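Store cleaning cloths and sponges dry, in containers that let air in. Most of the smell in a utility cupboard comes from textiles put away damp, and most of the wear on a worktop comes from grit trapped in them.

## Sorting before storage

Separate items by the surface they are used on. Kitchen worktops, bathroom fittings and floors each need their own set. Colour is the simplest marker, provided it is kept to: once a pink cloth has been used on a floor it should not return to the kitchen set.

Discard a sponge when the scouring layer lifts at a corner or when it no longer springs back after squeezing. A cloth can be kept until the weave thins, then cut down for metal polish or shoe work.

## Drying

1. Rinse in hot water until the water runs clear.
2. Wring, then open the cloth out fully. A folded cloth dries at the edges and stays wet along the fold.
3. Hang over a rail with a gap of 3 cm between pieces.
4. Stand sponges on their narrow edge.
5. Leave overnight. In March, with the heating off by day, allow a second night.

Do not dry microfibre on a radiator. The fibres stiffen and begin to scratch.

## Containers

Rigid open boxes suit sponges and blocks. Choose one with rounded inner corners, which wipe out more easily than square ones. Soft pouches suit folded or loose cloths, and a clear panel saves opening each one to check the contents. The Arness liner sheets fit most small boxes and can be trimmed with scissors.
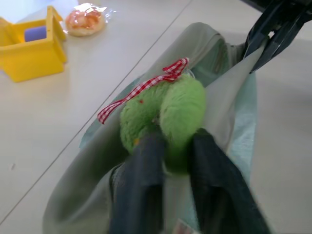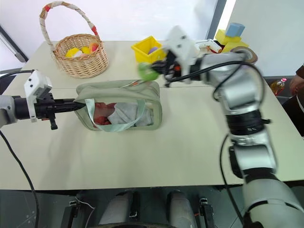 ## Washing the containers

Wash plastic boxes monthly in warm water with a little washing-up liquid. For limescale, use one part white vinegar to four parts water, leave for ten minutes and rinse. Never mix vinegar with bleach.

Fabric pouches with a plastic panel should be sponged by hand. Machine heat clouds the panel and may lift the stitching. Turn the pouch inside out where the seams allow, and dry it open.

## Marks on white surfaces

Grey scuffs are usually a deposit left by rubber or metal. Try a damp cloth first, then a paste of bicarbonate of soda and water, rubbed lightly along one line. Test the paste on the underside. Glossy finishes will dull under any abrasive, including the scouring side of a sponge.

Clean seams between panels with a soft brush, nearly dry. Standing water in a seam swells chipboard.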